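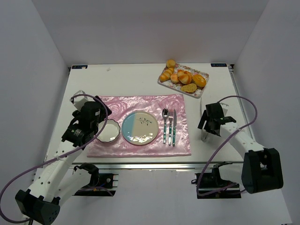
SECTION 6: SETTING UP FOR MEALS

Category: Owner guides > Dining > Bratetti extension table

This section covers day-to-day use of the Bratetti table once it has been assembled and levelled (Sections 2 to 5). Read the cautions on leaf handling before opening the table for the first time. The instructions apply to the standard and long versions. Where the two differ, the difference is noted in the step.

6.1 Before you start

You will need a soft cotton cloth, the leaf key from the hardware bag, and a second person if you are fitting the long leaf. Clear everything off the top, including cloths and placemats. Fabric left across the centre join can be drawn into the runners when the halves are pushed back together.

Check that all the levelling feet are touching the floor. On carpet, wait a day after assembly and check them again, as the feet settle into the pile.

Closed, the standard table is 900 mm deep. Allow at least 646 mm behind each chair if people need to pass while others are seated. In a narrow room, push the table off-centre toward the side that gets no foot traffic.

6.2 Opening the table and fitting the leaf

1. Stand at one end. Reach under the top and turn both catches outward until they stop.

2. Hold the edge of the top with both hands, palms up, and pull it toward you in one steady movement. Do not pull on the legs.

3. Go to the other end and do the same. The two halves travel separately on the standard version. On the long version they are geared together, and opening one end opens the other.

4. Lift the leaf out of its storage bag and lay it across the runners with the pegs facing the fixed half. The leaf is finished on one side only.

5. Line up the pegs and push the leaf home by hand. If a peg binds, take the leaf out and check the holes for grit.

6. Close both halves against the leaf and turn the catches inward. You should feel each catch drop into its slot.

CAUTION: Keep fingers clear of the join while closing. Children should not help with steps 2 to 6.

CAUTION: Do not lift or drag the table with the leaf fitted. The runners are not designed to take the weight of the top from the ends.

NOTE: In a dry winter a hairline gap may show at the join. It closes up when the heating goes off. A gap you can fit a coin into is an adjustment fault, covered in Section 8.

6.3 Protecting the surface

The top has a hard-wax finish. It resists water and most foods for as long as it takes to eat a meal. It does not resist standing heat, and it will mark under the unglazed foot of a ceramic dish if the dish is dragged.

1. Wipe the top with a dry cloth. Crumbs under a placemat act like sandpaper.

2. Lay a placemat or cloth at each setting. Cotton, linen, cork and felt are all suitable. Satin and other slippery fabrics look well but move about on a waxed surface, so put a thin layer of non-slip underlay beneath them, trimmed smaller than the mat.

3. Do not use vinyl or rubber-backed mats. The plasticiser in the backing can migrate into the wax and leave a sticky patch that no cleaner will lift.

4. Use a trivet under anything straight from the oven or stovetop. A placemat is not a substitute.

5. Put a coaster under cold glasses in humid weather.

CAUTION: Coloured fabrics can bleed when damp. Wash new mats separately before their first use, and lift any mat that has had a drink spilled on it straight away. Dry the table before putting another down.

6.4 Spacing the settings

The rules here are for comfort and can be bent for a crowd.

1. Start with the chairs. Place them where the legs of the table allow, then set a mat in front of each one.

2. Keep the lower edge of each mat a thumb's width in from the table edge. Mats that overhang get caught by sleeves and laps.

3. Put the dinner plate in the middle of the mat. Side bowls go to the left and glasses to the upper right, above the knife.

4. Leave the centre join free of place settings where you can. A plate that straddles the join will rock slightly if the leaf is a fraction proud.

5. Set serving dishes along the centre line, with the heaviest over the frame and not on the leaf.

NOTE: If you are seating a left-handed person, the left end of a long side saves a good many bumped elbows.

6.5 Load limits

Spread heavy items evenly. Do not sit or stand on the top, or use it as a work platform when changing a light bulb. The leaf is supported only by the runners and its pegs, and should carry no more than ordinary tableware and serving dishes. Slow cookers, full stockpots and kegs belong on the fixed halves or on a sideboard.

Do not clamp anything to the leaf. Mincers, pasta machines and the like may be clamped to the fixed halves with a scrap of timber on either side of the top to protect the finish.

6.6 Cleaning up after a meal

1. Lift dishes off the table. Do not slide them.

2. Take up the mats and shake them outside or over the sink.

3. Wipe the top with a damp cloth that has been well wrung out, working along the grain.

4. Dry immediately with a second cloth. Pay attention to the join, where water collects.

5. For grease, add one drop of dishwashing liquid to the damp cloth, then wipe again with plain water and dry.

Do not use vinegar, bleach, methylated spirits, cream cleansers, scouring pads or furniture polish containing silicone. Silicone polish makes later re-waxing very difficult.

Red wine, turmeric and beetroot should be blotted at once. If a shadow is left, let the table dry overnight before you decide whether it needs treatment. Many fade by morning. Those that remain can be rubbed lightly with the grey pad in the care kit and re-waxed (part no. 819).

6.7 Closing the table and storing the leaf

1. Turn the catches outward and draw the halves apart just far enough to free the pegs.

2. Lift the leaf straight up, one person at each end for the long version.

3. Wipe the edges, check that they are dry, and return the leaf to its bag.

4. Push the halves together and turn the catches inward.

5. Store the leaf flat, under a bed or on top of a wardrobe. Leaning it in a garage or against an outside wall will cause it to bow.

NOTE: The leaf spends most of its life in the dark and the rest of the table does not. Expect a difference in colour if the leaf is rarely used. Leaving it in for a few weeks in a bright room evens things out.

6.8 If something is not right

Catches will not turn inward: the halves are not fully closed. Open them, clear the join and try again.

One half is stiff to pull: rub a plain white candle along the runner. Do not use oil or spray lubricant, as both collect dust.

Leaf sits higher than the top: the leaf may be back to front. If not, see Section 8.3.

Table rocks when open: a foot has lifted. Re-level with the leaf fitted, then check again with the table closed.

White ring under a mat: moisture trapped in the wax. Leave uncovered for two days before trying anything else.

Text revised 25 October 2018 by Puspita Pillai, Cakell Furniture. The Chowdhury round table uses a different catch and has its own guide.

Comments

Kerryn_M
The candle trick worked on ours. We've had the table since July and one side was always a pig to open.

tdw
Is the care kit wax the same one that comes with the Diltbridge sideboard? I've got half a tin left over.

Puspita (Cakell)
Hi tdw, yes, same wax. Give it a good stir if it has been sitting in the shed.

old mate Col
Wish I'd read 6.3 before buying rubber-backed mats. Sticky rectangles at every seat. Can the top be sanded at home or does it need to go back?

Puspita (Cakell)
Col, please email some photos through before you sand. The marks can sometimes be lifted when they are fresh.

Contact us | Spare parts | Warranty | © Cakell Furniture | Back to top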